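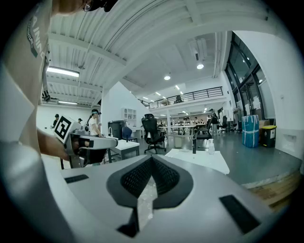
Marilou Lumanlan: Trigger on the second handheld unit is sticking again, same as in November. Visitors are due up from the Hostel in under an hour and I'd like to let them squeeze it themselves this time instead of standing behind a rope. Can somebody look please.

Ticket opened June 4, 2026
Site: Milanham, main floor
Raised by: M. Lumanlan
Picked up by: Jerome Cabanatuan
Priority: high (open day)

Jerome, 09:10
Got it. Which unit, the one labelled Bodin or the spare? Both have the marker on the back so can't tell from your message.

Marilou, 09:12
Bodin. Goes in fine, comes back slow. Jaws stay part shut.

Jerome, 09:25
Had the cover off. No broken spring. Bit of grit in the pivot, blew it out. Pulled the trigger 60 times, stuck on 2 of them. Better but not fixed.

Jerome, 09:31
Also the recording app dropped the left unit when I plugged the right one in. Separate problem? Swapped cable, came back. Keeping the old cable out of the demo, its in my drawer with tape round it.

Consolacion Dimaculangan, 09:40
Don't oil it. Last time someone oiled it we had greasy pads and everything slid out. Dry wipe only.

Jerome, 09:41
Wasn't going to. Dry wipe done.

Marilou, 09:48
First group is 44 people, second is smaller. Eduardo wants each of them to have a go at picking up a bottle. Will it last?

Jerome, 09:55
Should do if they dont yank it. Loosened the side screw a quarter turn, think it was pinching the trigger. 100 pulls, no sticks. Leave that screw alone please, anyone who is tempted.

Eduardo Padilla, 10:20
First lot going round now. Working. One lad held it upside down and the tracking went off, came back when he turned it over. Can we put that on the card?

Jerome, 10:22
Yes. Marker up, hand off the marker. Janelle has the card file.

Janelle Padilla, 10:34
Card changed and printed, left by the desks. Spelt gripper wrong on the first batch, bin those.

Eduardo, 11:50
Second group done. Trigger a bit slow towards the end but no full stick. App stayed up. Two of them asked if they could come back and do a full day of it, passed names to Marilou.

Jerome, 12:05
Taking Bodin off the floor over lunch. New spring ordered from Stolline anyway, don't trust this one. Spare is charged, use that for the afternoon.

Status: open, waiting on part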